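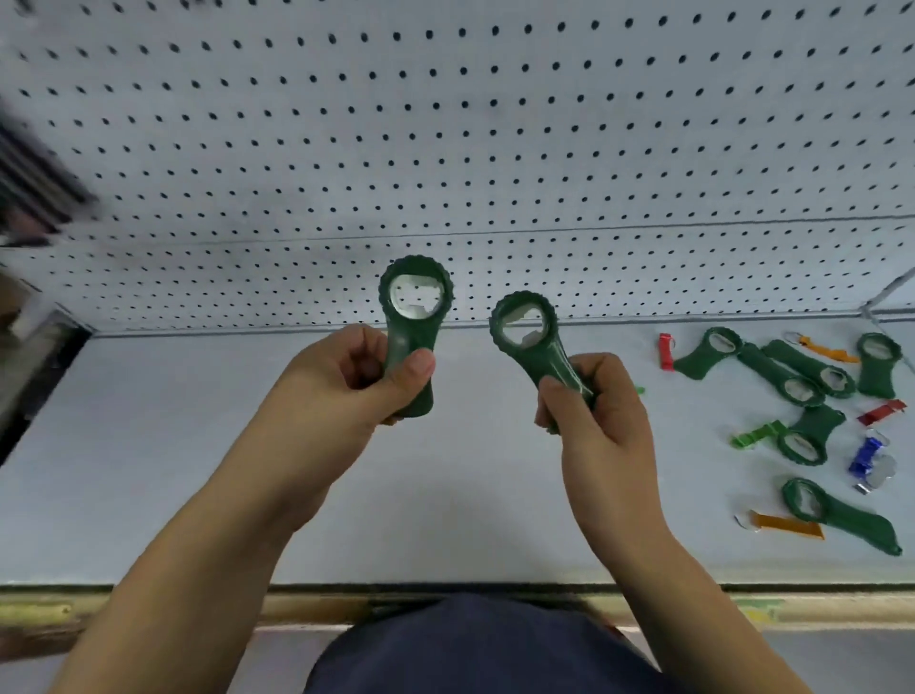

Should a company let the public watch its robots while they're still learning the job? I think it should, and I think the visitors ought to be told which parts aren't working yet.

I went to the open day at Ondosico in May. They have a unit in the Bindon business park, between a tile warehouse and a place that repairs awnings. The company is trying to get a two-armed robot to sort small goods for mail-order packing. It had 40 visitors booked in for the morning. I was in the second group, which started at ten and ended when people drifted off to find coffee.

The test goods were bottle openers. There were big green ones with a round head shaped like a bottle cap, and small metal keychain ones in red, orange, blue and bright green. Ermelinda Nogueira, who runs the sorting project, told us that openers are a good test and an annoying one. They lie at every angle. The rings on the small ones catch on things. Two green ones side by side can look like one object to a camera.

Before the robot did anything, we were shown how a person does it. Pick up two, compare them, put them down in the right place. A person does this without thinking, and Nogueira's point was that all of the not-thinking has to be put into the machine somehow. Her team has recorded 4000 short runs of people handling goods at a table. She said most of them are dull to watch and she has watched a lot of them.

Then the robot had its turn. It got 22 openers into the right trays out of 50. Several it dropped. One keychain it held by the ring for a long time and then set back down where it found it. A man near me laughed, and his daughter asked if it was broken. Nogueira said no, it was unsure, and that being unsure and putting the thing down was better than being wrong and throwing it in a box for a customer. I thought that was a fair answer.

I have been to the other sort of demonstration. Last year Brandão showed a packing arm at a trade hall, and it never missed. It was also picking the same box from the same spot for twenty minutes. I asked to see it with the box turned sideways and was handed a brochure. I came away knowing less than when I went in, apart from what the lease would cost.

People who run these companies will say that a failed demonstration costs them money. Maybe so. One of the visitors at Bindon was from Tatance, which ships kitchen gifts and hires extra packers every fall, and he didn't look ready to buy anything. But he stayed behind and asked about the rings, and about what happens when two items are tangled, and he got direct answers. If he buys a machine in a few years he'll know what he is buying.

The packers should be invited too. I didn't meet any that morning, and I think that was a mistake. They know which items snag and which ones get mixed up at the end of a shift. They also have the most reason to want a true picture of how far along this is. A news clip that shows only the good picks will tell them their jobs are gone by winter. What I saw says otherwise, at least for now, and they could judge that for themselves from six feet away.

I would change two things for next time. The groups were too large for the room, so the people at the back saw mostly shoulders. And the score should be written up on a board where everyone can read it, misses included, with last year's score next to it. I had to ask for the number. Nogueira gave it to me right away, but most visitors won't ask.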